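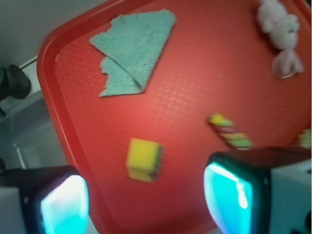 Red tray as a catch-all - good idea or just a junk drawer with no lid?

bastirwood_mom
I started using one of those red plastic trays for everything that floats around our kitchen and playroom. Right now it has a teal-green cloth, a sponge, a little white stuffed animal and a stripey candy-looking toy on it, and I kind of love it! At 2 in the afternoon I can pick the whole thing up, walk it around the house and drop stuff off. My sister thinks it's gross to keep a sponge with toys. Thoughts?

skumirel14
I'm with your sister, sorry. Cleaning stuff in one place, toys in another. My kids chew on anything plush and I don't want it sitting next to a scrubber.

dodska_dan
Depends on the sponge though. If it only ever does toys and the tray itself, who cares? Mine gets swapped out every couple of weeks and never goes near a pan. I do hang the cloth over the faucet, a folded one stays damp forever.

bastirwood_mom
Yes, it's a toy-only sponge! Dishes get their own. But good point about the cloth, I always fold it and forget it.

skumirel14
OK, that's better. I'd still put it in a cup or something. And does the bumpy surface bug you? I had a tray with raised dots and crumbs got in between them like crazy.

bastirwood_mom
A bit. I like that things don't slide when I'm on the stairs, so I put up with it. Warm water, dish soap, little circles, then I stand it up by the back door.

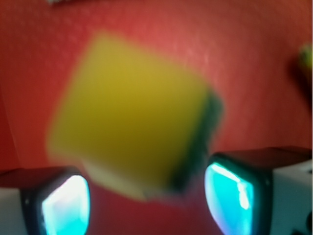 Re: Cleaning the dots

dodska_dan
Old toothbrush for the dots, and get into the corners where the rim starts. Takes me one song on the radio.

sachdeva_k
Jumping in to disagree with everybody - skip the tray and get a basket with a handle. We had up to 40 things piled on ours by May and it was no help at all.

bastirwood_mom
Ha, 40! I empty mine every night or it would be the same here. I'll try the toothbrush, and the sponge is getting its own cup.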